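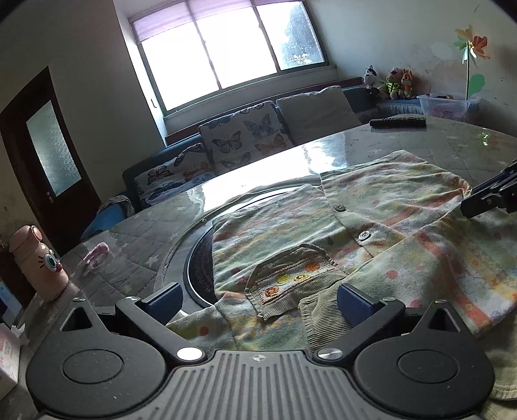
3.2 House rules for collecting garment episodes

I'll admit we started this project with no written rules at all, and it showed. Of the first 4000 episodes we kept 2657, and most of the ones we threw out had nothing wrong with the fabric handling (they just broke some habit that Ebere and I had never bothered to say out loud!). So we sat down one evening in August and wrote a protocol, and I'm giving you the parts I'd fight for.

Both grippers start open. Figure 4 shows a child's garment spread on the table with the left and right pads apart, and that's the state we want before the first grasp. Pads get wiped every 60 episodes. Dust on the black housings we let go, but on the pads it's a stop, go wipe.

Buttons were our biggest argument. Nnamdi wanted them all done up before a fold; I wanted them left however the family leaves them, and I won, mostly by being louder. The rule now reads: no tidying of the garment before recording, creases included. The same goes for the room – sofas, toys, tissue boxes, all of it stays put.

Shabnam added the one I like best. If a grasp slips, you keep going and tag it, and you never restart quietly. We have 1531 tagged slips so far, and Section 5 leans on them pretty hard. Tanko still thinks the tag needs a second level for partial slips, and we haven't settled that yet.

Figure 4. Garment episode, home setting, two grippers.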